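Home | Stories | People | Places | Archive | Contact

"A repair should be allowed to be seen"

Heike Heitmann has mended clothes for other people since she was nineteen. Her shop, Tustier, lies in a side street behind the bus station, between a bakery and a place that sells aquariums. I visited her on a Wednesday in February, at half past eight in the morning, before the first customers.

She asked me to take off my coat and looked at once at the lining. "You have a hole under the arm," she said. "You knew this?" I did not know it. She made a small note on paper and we did not speak more about it until I left.

Heitmann learned her work in a factory for work clothes, where she sewed pockets. Only pockets, for two years. "People think this must be boring, and yes, some days it was very boring. But I can set a pocket in the dark. When a customer brings me a torn pocket today, I do not need to think. My hands have done it too many times."

After the factory closed she worked for Greltano, a chain of dry cleaners which also took in alterations. There she shortened trousers, mostly for men who came on the last day before a wedding. She remembers this time without much love. The price was fixed and so was the time, and if a customer wanted something repaired that was worth less than the repair, she had to tell him to throw it away.

"I had a woman with a cardigan from her sister. It was not a good cardigan, the wool was thin already. I was supposed to say no. I took it home and did it in the evening, and my manager found out and was angry with me. He was right, I think, it was against the rules. But I started to look for a room of my own after that."

The room she found had been a shoe shop. The rent was low because the heating was bad, and it is still bad. She opened with one sewing machine, a second-hand Bråten which she bought from a school, and a box of thread she had collected over the years. The machine still stands by the window. She has a newer one now, but for thick cloth she goes back to the old one.

Most of what comes through the door is denim. Jeans tear at the knee, at the back pocket where people keep a telephone, and above all between the legs, where the cloth rubs when a person walks or rides a bicycle. Heitmann says that customers are often shy about this last place. They fold the trousers so that the hole is inside, and put them on the counter, and talk about the weather.

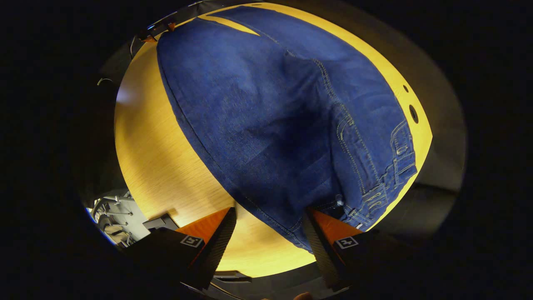
"I always ask first how they wear it," she said. "Do you cycle? Do you kneel in the garden? Do you want to wear it to the office? The same hole can need three different repairs." For a cyclist she puts a piece of strong cotton behind the tear and sews over it in close lines, back and forth. For someone who only wants to wear the jeans at home, she may use a softer patch that does not press on the skin.

She keeps a notebook with every repair since she opened. I asked her what number she had reached, and she turned the pages for some time. The last entry was 3,174. Of these, 1,205 were jeans. "I count them separately because my brother made a bet with me that it would be more than half. He lost, but he has not paid."

I wanted to know about visible mending, which has become popular and which I had seen in many shop windows. Here she became careful. She likes it, but she does not like when it is done only for the look. A customer once asked her to sew a white pattern on trousers that had no hole. She did it, and she did it well, but she says it felt like putting a bandage on a healthy leg.

"A repair should be allowed to be seen. It does not have to shout," she said.

Her assistant, Ha-rang Kwon, came in at nine with bread from next door. Kwon has been with her for 7 months and came from a different direction: she studied textile chemistry and worked for Genano, a small firm that tested dyes. She tells customers how to wash what they bring home.

"Cold, inside out, and not so often," Kwon said. "And please close the zip before you wash. An open zip is like a little saw." She also asks people to come earlier. When the cloth has become thin but is not yet open, the work takes a short time and costs much less. Almost everyone comes when it is too late for this.

I asked Heitmann if she ever refuses something. She refuses leather, because she does not have the right needles, and she refuses swimming clothes. Once she refused a tent. Everything else she will look at.

Would she like the shop to grow? She shook her head. She gave a course last autumn for beginners and liked it, but there was space for only four people and one of them had to sit on the stairs. Perhaps there will be another one, when it is warmer.

At ten there was a man at the door with a bag. I put on my coat, and Heitmann reminded me of the hole. I left the coat there and walked home in my pullover.

Comments

marit_w
She repaired my father's work jacket two years ago and it still holds. The stairs in the course were me, by the way. I had a cushion.

Old Tom
Closing the zip, I never thought of that. 60 years of washing. Will tell my wife, who will say she told me already.

K. P.
Does she take items by post? I live too far away but I have two pairs waiting in the cupboard.

jonasb
K. P., I asked the same last year and she said no, she wants to see how the person stands in them.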